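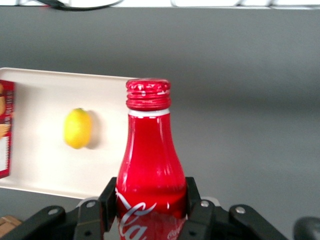 Red aluminium Coca-Cola bottle, screw cap on, paint worn near the top rim of the cap

Painted aluminium bottle: stopping the cap paint wearing, and can it go in with cans?

Asked in Household > Storage and recycling
Posted by Clotevico, January

I have 3 of these red aluminium contour bottles, kept on an open shelf in the utility room. The body paint on the one shown is still glossy. The cap is scuffed in small patches near the top and silvery metal shows through.

Two questions.

1. Can I stop the cap getting worse without repainting it? I would like to keep this one. Clear nail varnish has been suggested to me but I don't know whether it sticks to this sort of finish.

2. The other two are surplus. Does a painted metal bottle with a metal cap go in with drinks cans, or does the paint mean it has to be stripped first? My council leaflet mentions cans, foil and aerosols and says nothing on bottles made of metal.

I have tried washing-up liquid and a soft cloth on the body. No change in the colour, no red on the cloth.

3 answers

Answer from Rodmont (accepted)

Taking the cap first. The ridges and the top rim stand proud, so they take all the contact from fingers and from anything stored next to the bottle. Once bare metal is showing, the paint at the edge of each patch is the weak point. Do not polish it. Metal polish is abrasive and will lift more red than you have lost already.

Wash the cap in lukewarm water with a drop of washing-up liquid, rinse, and leave it to dry overnight off the bottle. Then put on one thin coat of clear microcrystalline wax with a cotton bud and buff it lightly after ten minutes. Wax can be taken off again later. Nail varnish is harder to remove – the remover may well soften the paint underneath, so I would leave it alone.

After that, handle the bottle by the body and don't screw the cap on and off more than you need to. Store it with a gap either side.

On recycling: the paint does not need stripping. Drinks cans are printed and coated as well, and the coating burns off before the metal is melted. Empty the bottle and rinse it. Whether the cap stays on depends on the council. Mine wants metal caps screwed back on, because loose ones drop through the sorting screens. Ring yours and ask, as the leaflets are often out of date.

Answer from Ciltura

Fine wet and dry paper will tidy the edges of the chips if you do want to touch it up. I used 1000 grit on a painted tin lid, wet, very light pressure. 300 is far too coarse and will leave scratches you can see through any lacquer. Matching the red is the difficult part. Mine came out too orange and I gave up on it.

Comment from Rodmont: The question says without repainting.

Comment from Ciltura: Yes, I did read it. Leaving it here for anyone who does want to.

Answer from Jenkins

just put them in with the cans, I always do and they get taken

Comment from Clotevico: Thanks all. Waxed the cap and it looks a bit darker but even. Council says cap on, in with the cans.

Viewed 1056 times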